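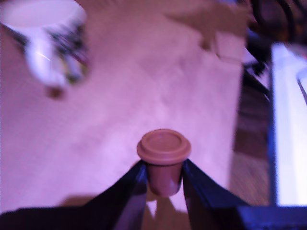

Progress report: tableware sorting and storage trial

Project: Stidelico small vessels trial
Prepared for: Opoku, grants and programmes
Report date: 1/29/21

1. Purpose of this report

This report covers the second stage of the trial, in which mixed small tableware is sorted, listed and assigned to storage. It sets out the work completed, the items still open, and the use of the grant up to the report date. The first stage report, covering the choice of shelving and the layout of the sorting area, has already been accepted and is not repeated.

2. Stock covered

The stock consists of 177 pieces supplied by Marutov from discontinued lines. It is made up of mugs, cups, small pots and lidded containers. Large plates and serving dishes were taken out of scope at the end of stage one and have been returned to the supplier.

Lidded pieces are recorded as one item where the lid and body are stored together, and as two where they are stored apart. This rule was changed during stage two. Entries made under the old rule have been corrected in the register.

3. Work completed

All pieces have been sorted by type and given a shelf code. Sorting by colour was tried first and dropped. The reddish-brown lines vary too much between lid and body for colour to be a safe guide, and several lids were placed with the wrong pots before the method was changed. Type and rim width are now used instead.

Lidded pots and cups are stored upright with the lid in place. Where a lid is wider than the body, the spacing on the shelf is set by the lid. This lowers the number of pieces per shelf but has stopped the chipping at the rim that was noted in stage one. White mugs are stored separately, in single rows, handles facing the same way.

Surfaces used for sorting are now covered in a soft, pale material. Small tapered pieces tip over easily on a bare worktop. The covering does crease with use and has to be pulled flat at the start of each session – a minor task, but one that should be allowed for in the working instructions.

4. Open items

4.1 Lids without bodies. Nine lids could not be matched to a pot or cup. They are held in a marked tray. Marutov has been asked whether the matching bodies were left out of the delivery.

4.2 Labels. The labels supplied by Sostov hold well on glazed surfaces but lift from matt ones. A second type has been ordered. Until it arrives, shelf codes for matt pieces are written on card and placed in front of the row.

4.3 Stacking. No decision has been made on stacking the smaller cups. The present view is that cups with a narrow base should not be stacked.

5. Use of funds

At the report date, 58 per cent of the stage two budget had been spent. The largest cost was shelving, followed by surface coverings and trays. No extra funding is requested. The cost of the second label type will be met from the amount set aside for returns, which was not fully used.

6. Next period

The remaining labels will be fitted in February, subject to delivery. The register will then be checked against the shelves and the corrected version sent to Opoku with the stage three plan. If no reply on the unmatched lids has been received by that point, they will be written off in the register and kept as spares.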